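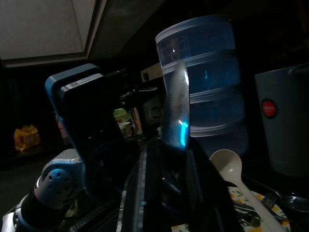

How often does the gripper on a kitchen arm need service?

Wipe it after every working day, check the fingers and the screws once a week, and change the wear parts when they fail the check on this page.

Senell service set for the Wuvum gripper

Reading time: 5 minutes

The service set contains the parts and small tools which are needed to keep a Wuvum gripper in good order, when it works on a light robot arm near food, dishes and kitchen things. It is made for the person who takes care of the arm every day. You do not need to be a trained technician, but you must be allowed to switch off the arm and lock it in your workplace.

Order number: 253
Price: 3,489 kr. without tax
Delivered from our stock in Broltumden

What is in the set

One pair of finger covers
One pair of finger pads, soft type
Screws for fingers and pads, with thread lock already on them
One hex key with long handle
One torque driver, preset for the finger screws
One soft brush and two lint-free cloths
Cable clips for the wrist
Printed check card

The finger pads can be ordered alone. The torque driver can not, because each one is set together with the screws in the same box. If you lose the driver, please write to us and we will find a solution.

Which grippers it fits

The set fits all Wuvum grippers with straight fingers. It does not fit the version with curved fingers, which has a different screw and a shorter pad. If you are not sure, put a ruler along the inside of one finger. When the ruler touches the finger in the whole length, you have the straight one.

Arms with the Tsuchiya wrist plate can use the set without change. For other wrist plates the cable clips may be too wide, and then you can keep the clips you have.

Before you start

Drive the arm to its service position and let the gripper open completely. Switch off the power at the arm base and wait until the fingers can be moved by hand with light force. If they are still stiff after a minute, the brake is on. Do not push harder. Go back to the control panel and release it from there.

Take away everything that stands under the gripper. A screw that falls into a bowl or a cup is easy to miss, and it must not come in the food. We recommend to lay a light-colored towel on the counter.

Daily cleaning

Wipe the outside of the fingers and the body with a cloth that is damp, but does not drip. Ordinary dish soap in warm water is good. Do not use chlorine or scouring powder. Clear plastic parts get dull from alcohol, so use only soap and water there and dry with the second cloth.

Use the dry brush on grooves and ribbed surfaces. Brush away from the body, never into it. Flour and sugar are the most difficult, they take moisture from the air and become hard during the night. If this has happened already, hold a damp cloth on the place for some minutes before you brush.

The gripper must not be rinsed under the tap, and it must not be taken into the dishwasher. Also the single fingers should stay out of the dishwasher.

Compressed air is not allowed. It looks clean afterwards, but the dust is then inside.

Weekly check

Close the gripper slowly and look at the two fingers from the side. They should meet along the whole pad. A small gap at the tip means that one screw has become loose, or that a pad is worn on one side. Tighten first, then look again.

Hold one finger between thumb and first finger and move it gently sideways. A little movement is normal. When you can hear a click, the finger screw is loose or the guide is worn. If the click is still there after tightening, the gripper must come to us.

Follow the cable with your hand from the wrist and back along the arm. It should be free to turn with the wrist and not be pulled tight in any position. Look especially at the place just behind the clip – this is where the cover of the cable breaks first.

Changing the pads

1. Remove the two screws on the back of the finger and lift off the old pad.
2. Clean the surface under it. Old glue or dirt will make the new pad sit crooked.
3. Place the new pad with the small arrow to the tip.
4. Put in both screws by hand before you tighten any of them.
5. Tighten with the torque driver until it clicks once.
6. Do the same on the other finger. Always change pads in pairs.

Used screws should be thrown out. The thread lock holds one time only.

After the change

Turn on the power and run the finger calibration from the menu Tool. The gripper closes, opens and closes again. Keep your hands away while it does this. Then write the date on the check card.

Test with something soft before you give the gripper glass or porcelain. A plastic cup is suitable. If the cup slides down between new pads, wash the pads with soap one more time, for they can have a thin film from production. Do not solve it by raising the grip force above 80 percent. The motor gets warm and thin handles can be bent.

When the set is not enough

Please stop using the gripper and contact us if liquid has run into the body, if a finger is bent, or if the calibration stops before the end. A status light that stays off after power on is also a reason to write. We will send a loan gripper while yours is in the workshop, as long as we have one on the shelf. In August the workshop is closed for parts of the month and the waiting time is longer.

Questions about the set are answered by Sille Thygesen in the service department at Senell. Write the serial number of the gripper in the subject line, and send a short video with sound if the problem is a noise.

Text and price last checked May 5, 2026.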